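중고 가구 고치는 사람, 몬세라트 로사노 인터뷰
21/12/2022
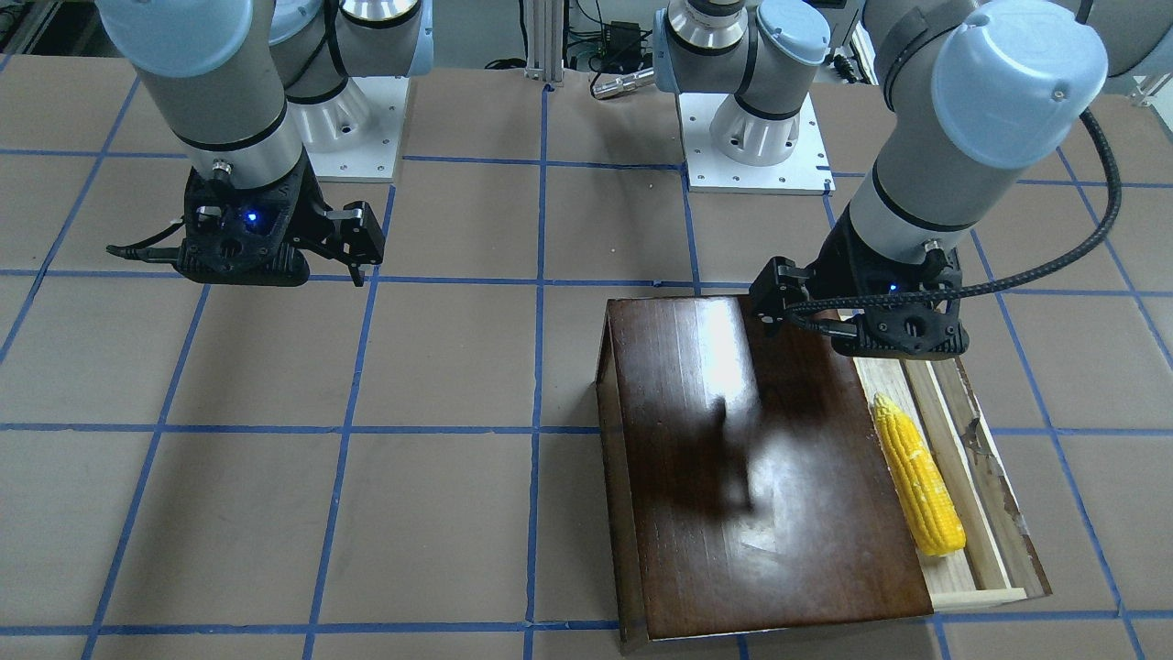 서랍장 하나로 시작

로사노(Montserrat Lozano) 씨를 만난 건 점심 직전. 작업실 문이 안 열려서 둘이 같이 밀었다. 안에는 의자, 의자, 또 의자. 앉을 데는 없음.

"처음 산 건 서랍장이에요. 8월에, 사스타닉(Sastanik)이라는 중고 매장에서. 70유로 달라는 걸 40에 가져왔죠. 손잡이가 하나도 없었거든요."

그 서랍장은 아직 집에 있다. 양말 넣는다고 한다. 팔 생각은? "없어요. 칠을 세 번이나 다시 했는데 어떻게 팔아요."

페인트 얘기

이 얘기가 제일 길었다. 초크 페인트는 이제 잘 안 쓴다고. 요즘은 로믹스(Romix) 무광, 색은 거의 회녹색. 사포질은 꼭 손으로. 기계는 모서리를 먹는단다.

"급하게 하면 다 티가 나요. 저도 급하게 해요. 그래서 알아요."

왁스는 얇게 두 번. 하룻밤 두고 천으로 닦기. 천은 낡은 베갯잇이 최고라고 몇번을 강조했다. 새 천은 보풀이 남는다고.

동업자는 반대파

같이 일하는 헨드릭 판 로이(Hendrik Van Rooij) 씨는 칠 자체를 싫어한다. 나무는 나무로 두자는 쪽. 커피 들고 지나가다 끼어들었다.

"참나무에 회녹색이라니, 말도 안되죠. 오일만 바르면 되는데."

로사노 씨 대답. "그럼 당신 책상이나 좀 오일 발라요."

둘이 처음으로 싸운 물건은 포스트마(Postma) 상표가 붙은 식탁. 2000년에 나온 거라 골동품도 아니고 그냥 헌 식탁인데, 상판을 칠하냐 마냐로 일주일을 끌었다. 결국 다리만 칠했다. 바로 팔렸다고. 누구 덕인지는 지금도 의견이 다름.

뭘 사고 뭘 안 사나

서랍은 꼭 다 빼 본다. 바닥판이 휘었으면 값을 깎고, 벌레 구멍에 가루가 있으면 그냥 나온다. 냄새도 맡는다. 담배 냄새는 샐락으로 어느정도 잡히는데 곰팡이는 답이 없단다. 천 의자는 안 산다. "예전에 하나 샀다가 속을 전부 갈았어요. 다신 안 해요."

그런데 구석에 천 의자가 하나 있길래 물었더니 그건 선물받은 거라고 했다.

다음 물건은 피세르(Piser) 책장. 유리문 한 짝이 없어서 맞는 유리를 찾는 중이다. 못 찾으면 철망을 댈 거라고. 판 로이 씨는 철망도 반대. 인터뷰는 여기서 끊겼다, 배달 온 사람이 문을 못 열고 있어서.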